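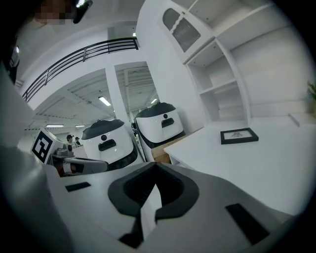 Bernstead shelving, lower cubbies and ribbed glass door, with the print on the desk.

The desk and the shelving went in as a set during January, and I have had several messages asking whether the set is worth the money and how I plan to use it. These are my notes, in the order I wrote them down. They cover the desk surface, the upper cabinet, the open cubbies and the one piece of wall art, which is still flat on the desktop because I have not settled on a height for it.

The model is the Bernstead, bought from Idahosa. I paid $171 for the shelving after the discount, and the desk was billed separately. The shelving stands 70 inches tall by my tape. The listing gave a slightly larger number, and I assume it included the leveling feet at full extension. If you are fitting it under a sloped ceiling or a duct, measure the delivered unit.

Assembly was done by me and Suleiman Danladi over one long afternoon. The instructions are drawings with no text. They are accurate except at the step where the uprights meet the top shelf, where the left and right pieces look identical on paper and differ by one row of pilot holes. We put the wrong one on first. Mark the pieces with tape before you start.

The cabinet door was the part I expected to dislike. It is white with a gray ribbed glass insert, rounded at the upper end, and a wavy white divider runs across it. The pane above the divider is smooth and the one below is ribbed. I would have picked a plain door if one had been offered. In use the ribbed glass has a practical benefit: it breaks up the outline of whatever is behind it, so mismatched boxes look less untidy than they would behind clear glass. The smooth pane does not do this. Anything tall enough to reach it should be something you do not mind seeing.

The knob is small and round, and it was loose on arrival. The screw supplied is a little long for the thickness of the door, so it bottoms out before the knob is tight. A washer under the head fixed it.

Cleaning the ribbed glass takes longer than cleaning the smooth section. A flat cloth rides over the ridges and leaves lines. I now use a soft brush first, in the direction of the ribs, and then a barely damp cloth in the same direction. Spray goes on the cloth and never directly on the glass, or it runs down into the bottom of the insert and stays there.

The desk goes in front of the shelving, with a drawer underneath. I had wanted it against the other wall. Temitope Oyelaran pointed out that the chair would then have to back into the walkway, and she was right about that. With the present arrangement the upper shelves are harder to reach over the desktop, so only things used once or twice a month will be kept up there.

There is a plant near the right end of the desk, green leaves with tiny white flowers, in a white pot. Glenys Wynne chose it. My only requirement was that it stay low enough to keep the cubby openings clear. It gets a saucer when watered and the saucer goes away afterward.

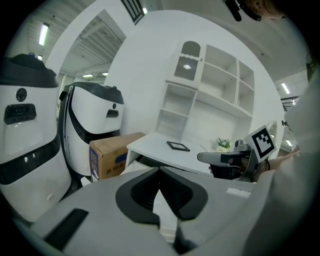 Wall fixing and shelf loads

The shelving is tall for its depth and has to be fixed to the wall. The strap in the hardware bag is adequate for a unit standing alone. Mine has a door high up, and an open door moves the weight forward, so I replaced the strap with two steel brackets screwed into studs. The anchors in the same bag are rated for up to 88 pounds in drywall. I did not use them, as I had studs where I needed them, and I would treat that rating with some caution in older board.

The wall had three old holes at bracket height. I filled them with Premix, let it set overnight, and sanded it flush. One coat was not enough on the largest hole. It shrank back and needed a second pass, which cost me another evening.

Level the shelving before you tighten the brackets. My floor drops toward the window, and with the feet set equal the cabinet door swung open on its own. A quarter turn on one foot corrected it. Check the door again a week later, after the floor covering has compressed.

For loading, my plan is as follows. The lower cubby takes paper and reference binders, upright, heaviest at the sides where the shelf is supported. The cubby above it takes cables and chargers in lidded boxes. The long upper shelf takes light items only. The thin divider between the cubbies is the weakest horizontal part and I will not be putting binders on it – a row of full ones is heavier than people expect.

The desk drawer is shallow. It will hold pens, a stapler and a pad, and it will not hold a thick folder. If you need file storage, buy a separate pedestal.

Abimbola Shehu asked about the cartons. Keep at least one until you have checked every panel for damage. Idahosa wanted the return in original packaging when I sent back a chipped shelf, and a carton that has been flattened and refolded is a nuisance to pack. The replacement shelf arrived in nine days, in the correct white.

The print is a faint line drawing on white, in a black frame. Zainab Iyamu suggested hanging it so that its center sits at seated eye level. I would go a few inches higher, to keep it clear of the desk lamp I have on order. I will use two hooks spaced apart and skip the single wire, which lets a light frame tilt every time a door closes. 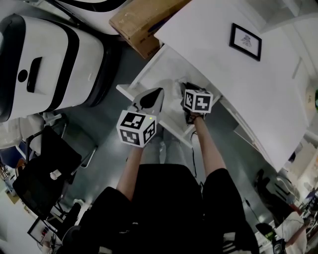 Filed under: Desks and Storage

Remaining work, for my own reference. The back edge of the desktop needs a felt strip where it meets the wall. The mesh chair needs its casters swapped for soft ones, as the hard type will mark a gray floor over time. I have a set from Polen in the closet and have not checked the stem diameter.

I also want a cable tray under the desk. The Bernstead tray is priced at $121, and for a bent piece of sheet metal I find that hard to justify. I will look for a generic one with the same hole spacing and post the measurements when I have them.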